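Setting Up and Maintaining the Hand-Held Gripper Pair

Drundthorpe Field Equipment Office
Revised May 14, 2023

These instructions apply to the two-hand gripper kit issued under the Jania program for recording cloth-handling work in homes. Operators should complete the setup in full before the first recording at each new address. A kit that has been stored for more than 2 weeks must be treated as newly issued.

Before you begin

Place both grippers on a clean, flat surface with the fingers pointing away from you. Check that the kit number on the case agrees with the number on the loan sheet. Wipe the fingers with a dry, lint-free cloth. Do not use alcohol on the colored parts, as it dulls the surface and makes finger tracking less reliable.

Inspecting the body and fingers

Begin with the fasteners. Turn each screw by hand with the short driver supplied, and stop as soon as resistance is felt. Overtightening has been the leading cause of cracked housings at the Allow depot.
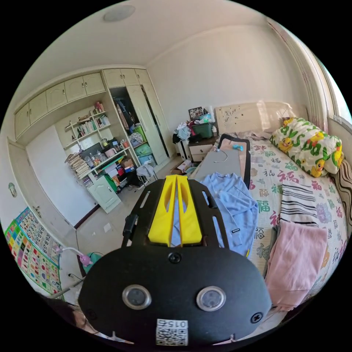

Finger alignment must be checked at the start of every day. Open the gripper fully, release it, and look along the body from behind. The two yellow fingers should stand side by side with a narrow, even gap between them, and the openings in their faces should be free of thread or lint. If one finger leans, loosen its base, reseat it and repeat the check. The code sticker at the bottom of the body must be clean and flat, and a sticker that has begun to lift should be replaced before use.

Testing the grip on cloth

The grip test is carried out on a soft item, such as a folded towel or a light garment, laid on a bed or table.

1. Lower the gripper until the fingers stand on either side of a fold.

2. Close slowly. Both fingers should meet the cloth at the same moment. If one arrives early, return to the alignment check.

3. Lift the fold a short distance, hold it while counting to 7, and set it down. The cloth should not creep out of the fingers. 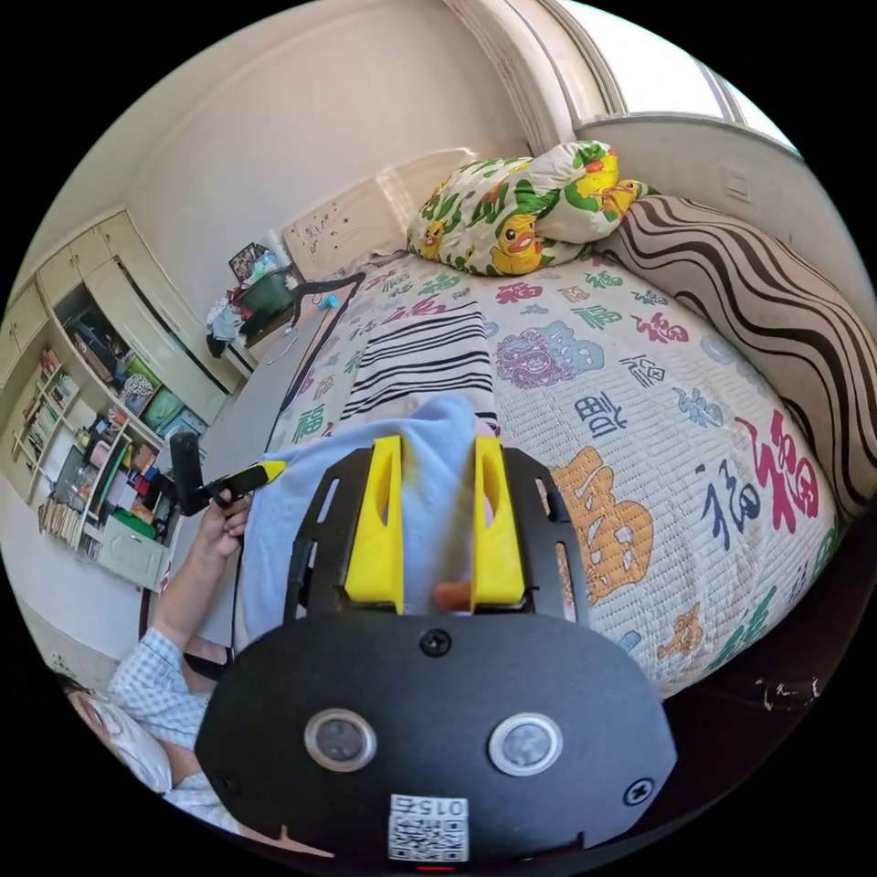 4. Repeat the test with the other hand. Each gripper is tested separately - a good result on one says nothing about its partner.

Preparing for two-hand work

Once both grippers have passed, the operator should stand or sit close enough to reach the whole garment without stretching. Spread the garment so that the sleeves can be reached, and move loose cables away from the working area where possible. Keep the second gripper raised and still until the first has taken hold.

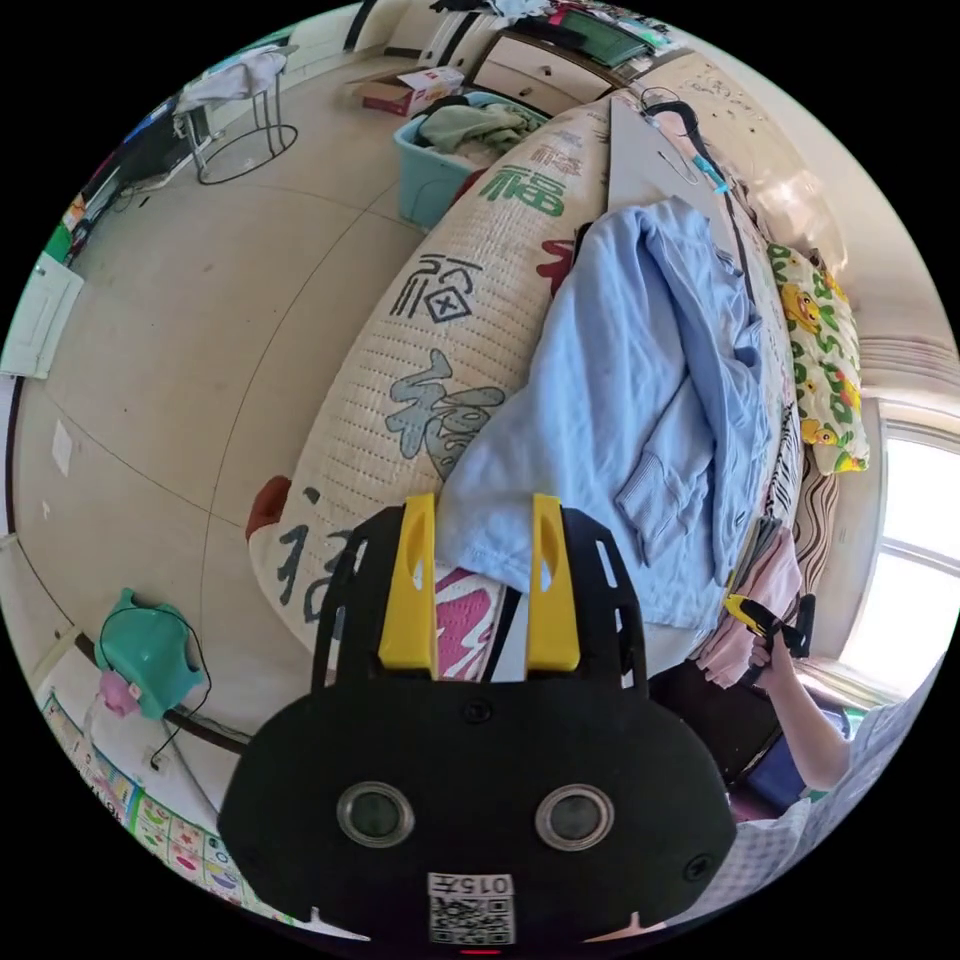 The opening move should be practiced several times without recording. Operators who are new to the kit tend to squeeze the trigger too hard, and the return spring suffers for it. A light, steady pull is enough for shirts, towels and pillowcases. Heavy items such as quilts are outside the scope of this kit.

Care during and after a session

Pause at each change of garment and check the fingers for trapped fibers. Should the trigger become slow to return, stop work and open the lever guard. Dust behind the lever can be removed with the soft brush. Do not oil the pivot.

Return springs are replaced after 2,000 closures or at the first sign of uneven travel, whichever comes first. Record the closure count on the service card. The kit held by the Brzozowska team reached 1,317 closures before its first spring change, which was made early on account of a slow left trigger. 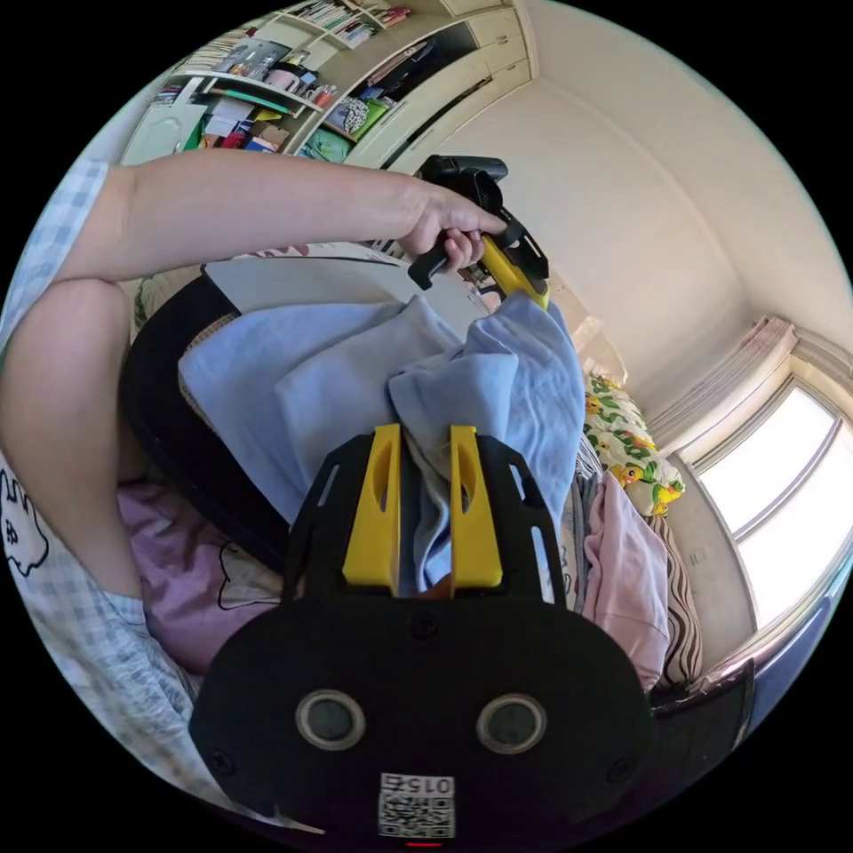 Stanisława Stępień writes that on her kit the slow return was cured by brushing alone, and asks whether the spring should still be changed. It need not be, provided that the grip test is passed three times in a row afterward. The brushing should nevertheless be entered on the card.

Storage

Store the grippers with the fingers open and nothing resting on the triggers. Questions about spare springs and replacement stickers should be sent to Wojciech Sikora at the Drundthorpe office, with the kit number stated in the first line.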